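Slide 1
Good morning, everyone. I'm Palesa Venter and I look after equipment planning at Bonsu. I love this stuff, so wave if I run over 30 minutes.

Slide 2
Start with the arm quote. Javalberg and Nonia came in close. Then ask what's missing: mounts, spare fingers, cables, freight to Staltmont. Our extras came to $1,035 per station before tax. Pause here, people like to write that one down.

Slide 3
Put props in the budget! Ours had no line at all the first year. Now it's $460 per station, and we top it up in January.

Slide 4 (two pictures, let them look)
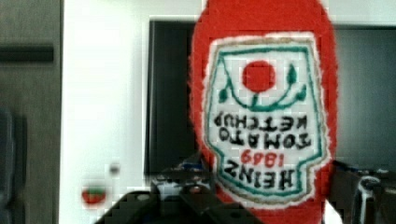
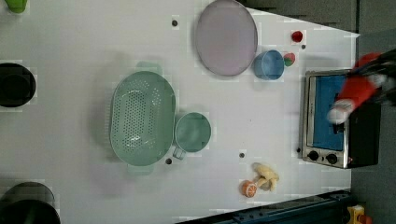
Consumables are my favourite line to plan, because small money buys you such a lot of variety. Go for a mix of shapes and stiffness. The plush banana is soft and lumpy, the colander is a big oval with a rim and two tabs, and a ketchup bottle held upside down asks something else again of the fingers. Price each type separately and keep over 50 pieces on the shelf. Then the toaster oven: bulky, so measure your table before you order one.

Slide 5
Questions. Spreadsheet goes out at lunch.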